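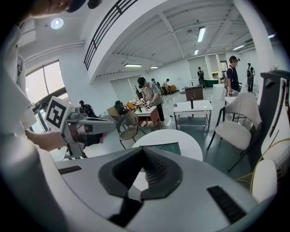 3. The Build Term and the Collection Sessions

3.1 Who took part

The course ran over one term at Zellthorpe College as a second-year elective, with 26 students enrolled and no robotics needed beforehand. Most came from product design and computing, a handful from nursing and food science. We were delighted by the mix. The nursing students in particular had strong views about how a hand should come up to an object, and they argued for them well.

Students worked in pairs. Each pair was given the same brief: pick an everyday task that uses both hands, record it with the hand-held grippers, and train a policy that a robot arm could run at the end of term. The brief was kept to a single page on purpose. In an earlier pilot we had handed out a long lab manual, and the pairs who read all of it were the slowest to get started.

3.2 Equipment

Each pair shared a set of 2 hand-held grippers, one per hand. We call the set Testa throughout this paper, after the name the first group of students painted on the carrying case. A marker cube printed with square black-and-white codes is mounted on each gripper, so that the position of both hands can be worked out from video. The recordings were stored and labelled in Fomelley, a small web tool written by the second author's lab, and the training runs used a shared computer that students could book from any classroom.

We had planned a lesson on marker tracking for week five, but it was moved forward to week two after several pairs lost whole recordings by turning their wrists and hiding the codes. It became one of the liveliest classes of the term! Students held up a gripper, watched the tracked pose on a screen, and then tried to break it. By the end of the hour they had put together their own list of poor habits, and that list replaced ours in the course notes.

3.3 The workspace

Recording took place in Zona, the open-plan studio on the ground floor. We chose it over the teaching lab for its ordinary furniture and its changing daylight. A policy trained only at a bare bench under fixed lights tends to struggle anywhere else, and we wanted students to meet that problem early, while there was still time to do something about it.

Tables were not assigned. Pairs set up wherever they found room, moved chairs as they needed to, and shared the floor with other students going about their work. Divina Mangubat, who coordinated the studio sessions, kept a paper log of which pair was at which table and which objects they had with them. The log was far more useful than we expected. When two pairs found that their policies did well in the morning and badly in the late afternoon, it let them trace the trouble to a change of table (and so of light) between sessions.

3.4 The container task

Of all the tasks the pairs proposed, the container task was the one most often picked. The operator stands at a table with a gripper in each hand and works on a box or tray: opening it, steadying it, placing something inside, closing it again. It sounds simple, and every pair said so at the start. The difficulty lies in the timing between the hands. One gripper has to hold still and keep light pressure on the box while the other does something quite different, and people are so used to doing this with their fingers that they find it hard to slow down and do it with two jaws.

We asked each pair to agree on a starting pose before recording anything. Both grippers are held out towards the table, pads forward, with the marker cubes in clear view. Figure 1 shows a student with both grippers extended towards a dark teal-green box on a round table. Pairs who kept to the starting pose had far less cleaning up to do later, and several went on to use it as an end pose as well - a nice idea of their own that made it easy to cut one long video into separate attempts.

Soft or see-through packing was allowed, and we encouraged it. Crinkled plastic looks different each time it is touched, which makes it hard for a model to learn from and very good for class discussion. One pair devoted its whole final report to the subject, and it is among the best pieces of student writing we have read.

Altogether the class recorded 1,000 attempts at the container task. Failed attempts were kept and labelled along with the rest. Lovely Agbayani marked up the failures with the students in a weekly review hour, where pairs traded recordings and tried to name the moment at which things had started to go wrong. They often disagreed, sometimes by several seconds of video, and those disagreements form the basis of the analysis in Section 4.

Figure 1. Two-handed use of the grippers at a round table in Zona. 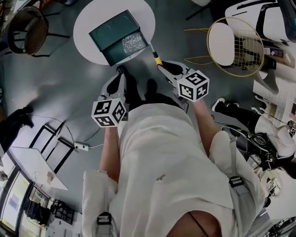 3.5 Student journals

Each student kept a short journal, written in the last ten minutes of a session. Entries were free-form, with one fixed prompt: "What did your hands do today that you did not plan?" We read the journals after marks were final, and only with the student's permission. Both authors coded the entries separately, then met in April to compare and settle on a shared set of themes. Where we could not agree on a theme, the entry was left out of the tables in Section 4 and is quoted in full in the appendix.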